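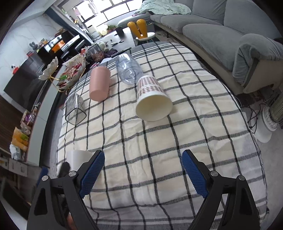
Every second call for submissions now asks artists to imagine the future, and the one put out by the Fenance Gallery is no exception. Its January show is called Travel, and the guidelines invite "speculative cartographies of elsewhere". I read them twice at my kitchen table and came away knowing the entry fee and little else. Still life painters needn't bother, I gather. A paper cup on its side on a checked cloth, the little red-brown and white squares of one set against the grey bands of the other, would have kept a decent painter busy for a month, but it would have to be a cup from the year 3318 to get past the first round.

Arnar Thoroddsen, the show's curator, doesn't see the problem. "We want work that leaves the room," he told me. I asked which room. He said it was a figure of speech.

The selection will be made by 3 jurors, and 17 artists will be chosen. The fee covers 2 works. Anyone who misses out gets a letter and, according to the guidelines, "membership of the conversation". I asked what that was worth and was sent the guidelines again.

There are good reasons to be wary. The last Fenance show, hung in the old Banby building, promised a programme of talks and delivered an afternoon. The Dlamini prize, which was meant to go with it, has been "under review" ever since. Its page is still up, with the colour scheme of two logos ago.

Some of the work was fine. I remember a long grey drawing of a harbour, badly lit, hung beside the toilets, and its label said it interrogated distance. To me it looked like a drawing of a harbour by somebody who liked harbours. I'd have paid to see a whole wall of those.

Entries opened on 24/06/2025. Thoroddsen expects a strong field, though he wouldn't say how many artists applied last time, or how many of them had their fees returned when the talks were cancelled.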